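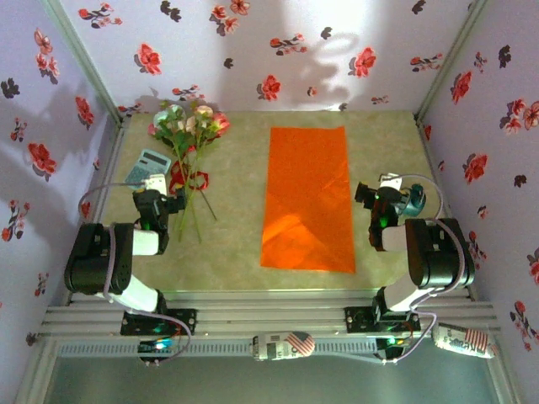
4. Working rules for the two-arm station

This section applies to every Bivel station with two arms on a front rail. Read it before the first session, and again after any change to the rail, the walls or the cables. Mounting is covered in section 3. Recording sessions are covered in section 5.

4.1 Who may run the station

One person is the operator for each session. The operator's name goes on the sheet clipped to the bench. A second person may help with objects but does not touch the arms or the controls while power is on.

New operators complete two sessions with Fongchan Wongsuwan or Remzi Baysal before working alone. Operators coming from the Jostham site need one session, as their stop procedure is different from ours.

4.2 Before power-on

1. Check that both arm bases are bolted tight to the rail. Try to rock each base by hand. If it moves, stop and go back to step 3.6.

2. Look along each cable from the base to the gripper. The loop should hang free of the joints. A cable that lies on the tabletop is acceptable only if the arm can reach its full working range without pulling on it.

3. Clear the front rail. Nothing loose is stored on the rail or at its corners during a session.

CAUTION: Metal objects must never be placed on or against the small circuit boards at the rail. Keep batteries and power packs off the rail, including packs you plan to use later the same day.

4. Check that the wall panels stand firm in the corner rails. Patterned panels are allowed. Write the panel set on the session sheet, as the pattern affects how the camera views compare from one session to the next.

5. Look for bright patches and hard shadows on the walls. Some unevenness is normal. If light from a window is moving across the workspace, close the blind.

4.3 Placing objects

1. Place objects only when both arms are at rest and the stop button is pressed in.

2. Start with the flat items. Paper and card go down first, with no edge hanging over the front of the table.

3. Glossy paper reflects the lamps. Turn it or shift it until the glare is small enough that the edges of the sheet can be made out in the camera view. You don't have to remove the glare completely.

4. Long or flexible items, such as artificial flowers, are laid down so the thin end does not pass under an arm. If stems have to end near a gripper for the task, leave a gap of 100 mm when placing them and let the operator close the distance under control.

5. Tie loose stems together. A ribbon is fine. Wire is not, because it can catch in the gripper.

6. Hard items with keys or a display are placed face up. Do not let a gripper press down on a display.

NOTE: The weight limit for a single object is 300 g. This applies even when both arms are used to lift it.

4.4 Power-on and first movement

1. Stand at the front, to one side of the rail, with a hand on the stop button.

2. Switch on the left arm, then the right. Wait for the indicator lights on the grippers and the boards. Do not continue if any light is missing.

3. Move each arm alone at low speed. Open and close the gripper once in free air, away from the objects.

4. Move both arms together. Keep the grippers at least 210 mm apart until you are sure which arm answers to which control. Mixing up left and right is the most common cause of damage at Kaewsai and at our own site.

WARNING: Keep hands, hair and sleeves out of the space between the walls while power is on. If an object falls over, press stop first, then reach in.

4.5 During the session

Stop the session if a cable tightens, if a joint makes a new noise, or if a gripper closes on something it was not sent to pick up. Write down what happened before you restart. A short note is enough — the time, which arm, and what it was holding.

Take a break every hour. Arms are put in the rest position during breaks, not left hanging over the table.

4.6 Routine checks

Grippers and joint screws are checked after every 2,000 cycles, or in December and June if the count is not reached. Montri Siriwan keeps the counter log. Replacement gripper pads are ordered through Tultow and kept in the second drawer.

Questions about these rules, and requests for exceptions, go to Charoen Khamphan. Exceptions have to be in writing and are valid for one session only.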